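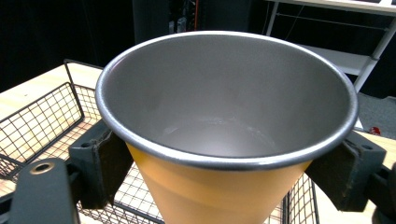
Changes to Kitchen and Break Room Service at the Mota Building

May 2022

The Facilities Office has completed its review of shared kitchens in the Mota Building and will introduce the arrangements set out below at the start of the summer schedule. The review was requested by several departments after the ground floor cafeteria changed its hours, which led more staff to prepare food and drinks on their own floors.

Disposable cups will no longer be stocked in the break rooms. Remaining supplies will be left out until they are used up and will not be reordered. Staff are asked to bring a reusable cup or mug from home. Those who do not have one may collect one from the reception desk on the ground floor while supplies last, with a limit of one per person. The office has ordered 100 for this purpose. Visitors attending meetings will continue to be served by the catering desk, and hosts should place their requests by noon on the working day before the meeting.

Personal cups should be marked with the owner's name or initials on the base. Unmarked items left in the sinks or on the drying racks overnight will be moved to the shelf beside the supply closet on the same floor. Items still on that shelf at the end of the month will be donated. Metal cups must not be placed in the microwave ovens under any circumstances. Two ovens were taken out of service this spring following damage of this kind, and the one on the fourth floor has not yet been replaced.

Dishwashers are now covered under a new service agreement with Trustum, which also maintains the water coolers and the ice machine. Each dishwasher will be run once in the early afternoon and again after the close of business. Staff should not start a cycle at other times, as the machines share a hot water line with the restrooms and the supply is limited. Cups and plates should be scraped before loading. Knives, wooden boards, and anything with a painted finish should be washed by hand. The office cannot accept responsibility for personal items damaged in the machines.

Refrigerators will be cleared on the last working day of each month. Food in labeled containers with a current date will be kept. Everything else will be discarded, including the container. The refrigerator in the Pratov Room is reserved for catering and medical needs, and staff who need to store medication there should speak with Human Resources in confidence.

Coffee service remains unchanged on all floors. The supplier has advised of a price increase, which the department budgets will absorb through the end of the fiscal year. Tea, sugar, and milk will be delivered twice a week. Requests for other items may be entered in the notebook kept at reception, although the office can make no commitment to supply them.

The third floor kitchen will be closed for 18 working days while the counters and plumbing are replaced. During this period, third floor staff are welcome to use the kitchens on the second and fourth floors. The corridor outside will remain open, but deliveries for that floor will be directed to the freight elevator. Some noise should be expected in the mornings, and the small conference room next to the kitchen cannot be booked until the work is finished.

Staff based at the Skurnosness annex will receive a separate notice, as the building there is leased and its kitchen is managed by the landlord.

Questions about any of these arrangements may be sent to the Facilities Office through the internal request form. Reports of leaks or broken equipment should be made by telephone to the front desk.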